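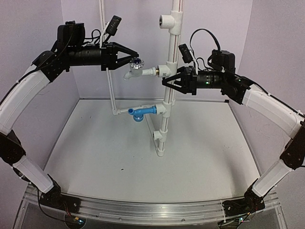
Both arms at the pipe rig, left gripper on a faucet handle.

Frequently Asked Questions - Drirnby Robotics Club

What is the Plumbing Challenge?
It's our big project of the year, and we love it! Students teach a pair of robot arms to fit valves and faucets onto a standing assembly of white PVC pipe. One arm brings the part while the other works at the pipe. Threads are wonderfully unforgiving, so everybody learns a lot about lining things up.

Who can join?
Any student in grades 8 through 12. You don't need to know how to code. Rokeya Samarakoon runs a beginner group on the first evening of every month, and Clyde Schumacher looks after the hardware side (bring him your stripped screws, he's seen worse).

What does it cost?
Dues are $20 a semester, and there's a refundable $50 deposit if you want to take a practice kit home. Fittings are included.

Do the arms have names?
Of course! Left is Nonov, right is Fludia. The students voted, and the debate was long.
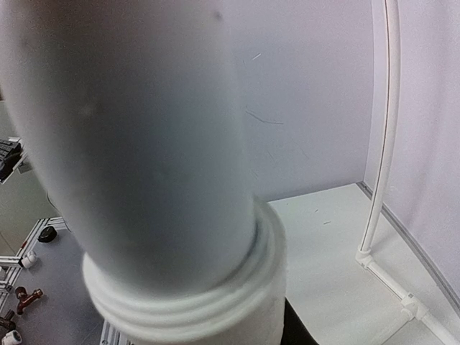 View from a wrist camera, with spare fittings down at the left.

Why do you use wrist cameras?
A camera on the wrist travels with the arm, so it gives us a different angle from the fixed ones. Sometimes the arm fills most of the picture, and working out which poses give a useful view is a great first assignment for new members.

How is a run scored?
A team gets points for picking up the part, lining it up with the tee, starting the thread and letting go cleanly. The best total last season was 1035, by team Navaratnam - we're still talking about it. 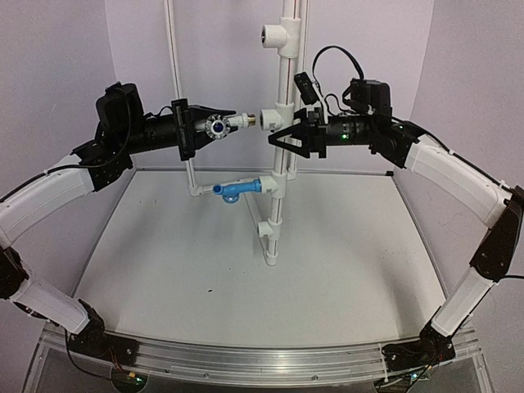
Can we practice before the October meet?
Yes, please do! The lab, Room 2173, is open from 4 p.m. until 6 p.m. on school days. Sign up on the sheet by the door, and put the fittings back in their bins when your slot is over.

Can parents come and watch?
Any time the lab is open. Stay behind the yellow tape while the arms are powered, and ask the students questions. They love explaining this stuff!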